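About Us - Calley Mending & Alterations

Home Prices Drop-off Points About Us Contact

Who we are, what we do, why the shop is always a mess
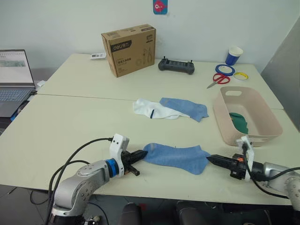

Started in the back half of a shoe shop on Calley Lane, moved to the front half when the shoe shop closed. Still here. Mending, altering, darning, the odd curtain. No dry cleaning, please stop asking, the sign is from the people before us.

Calley is the name of the lane and now the name of us. Not very clever but people can find it.

What we do

Hems, mostly. Trousers up, trousers down, school skirts in September, wedding guests in June who have left it till the last minute. Zips. Coat linings. Elbows. Jumpers with moth. Sock darning, yes, really, by hand with wool that matches as near as we can get it. If you'd like it not to match, say so on the ticket, lots of people do now and it looks good.

We don't do leather or wetsuits. We did one wetsuit. Never again.

How it started

Mum's old machine, a Norner, heavy as a small car and about as loud. Bought second hand, one foot, no manual. It did the first 93 jobs we ever took money for (there's a notebook) and then the motor went. Had it rebuilt and it's still on the back bench doing denim, as the newer one sulks at anything thicker than a shirt.

Before that I was in an office for 13 years and mended people's things in my lunch hour. Buttons to start with, then somebody's good coat. Then a bag of stuff under my desk every week and a word from my manager. So, shop.

Where the work comes from

Half walks in off the lane. The rest comes by way of the drop-off points, there are 3 at the moment:

Junden Post Office, counter end, ask for the blue bags
Mihăilă Bakery, before noon if you can, they get busy
The library, ground floor, in the trolley by the returns slot

Put your name and phone number on the ticket. Both! We have a shelf of very nice clothes belonging to people called Sue. Collections are made on the way home so anything left after 4 goes in the next day's lot.

The bakery has been good to us from the start. Mihăilă's put our first cards next to the till when we had no customers and no website, and they send us their aprons, which come back to us every few months with the same pocket hanging off in the same place. We have tried everything on that pocket.

How long it takes

A week for most things. Less if we're quiet, more if it's September. Darning takes longer than you'd think, a heel is an evening's work if done properly, and we'd rather tell you that at the start than ring you with excuses. Rush jobs if we can, small extra charge, see Prices.

Please wash things first. Not fussy about ironing.

Is it worth mending?

Get asked this every day. Sometimes no. If the cloth has gone thin all over then a patch just pulls a new hole next to the old one and you've paid for nothing. We'll say so and hand it back, no charge for looking. But a decent jumper with one hole in it, a coat where only the lining's gone, a pair of thick socks through at the heel, those have years left. Bring them in. Worst that happens is you carry them home agian.

Evening sessions

We run a mending evening in the shop from October through to March, 7 till 9, when it's dark and there's nothing on. Bring something broken and your own scissors if you have a pair you like. Tea provided, biscuits usually from across the road. You'll learn a darn, a ladder stitch and how to put a button on so it stays on. Book ahead as the table is small. Kids fine if they can sit still with a needle nearby.

Offcuts and leftover wool are in the box by the door, help yourself, put something in the tin if you want. Tin goes to the Junden village hall roof, wich still leaks.

Opening times are on the Contact page. If the door's locked but the light's on, knock, we're probably at the back with the Norner going and can't hear you.

Back to top Prices Drop-off Points Contact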